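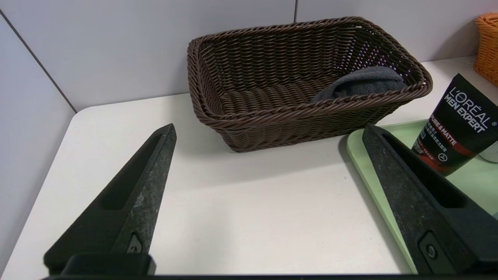 Saturday, June 4, 2022

Pigment glue, batch 13. Soaked the rabbit skin granules overnight in cold water, as Lajos insists, and they swelled up to look like wet cat litter, as Lajos never mentions. Warmed in the double boiler. Went to answer the door, came back to 90 °C. Target was well under that. Glue now smells like a barn with opinions.

Brushed it on test panels 1 to 4 anyway. Panel 2 was already cracking at lunch. Silviu says it's the chalk. Silviu sold us on the chalk.
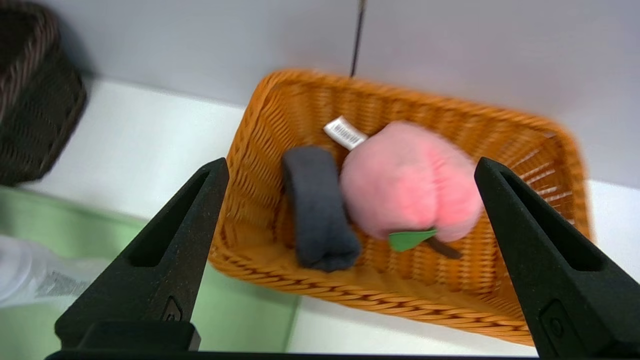
Orange basket, gray cloth and plush peach inside.

Second attempt with the Adomaitis granules, held low for 30 minutes, lid on, door ignored. Much clearer. Sets to a soft jelly in the fridge and wobbles when poked. Three coats on panel 5, each brushed across the last. Slight pinholing top left — probably my stirring.
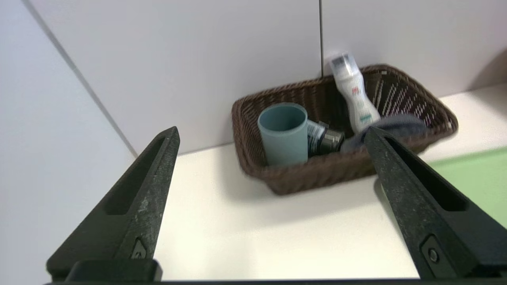 White countertop.

To do: ask Máté where the good thermometer went (he'll say September, he always says September). Sand panel 5 Monday. Relabel the jar in the fridge before Zhiqiang takes it for stock again.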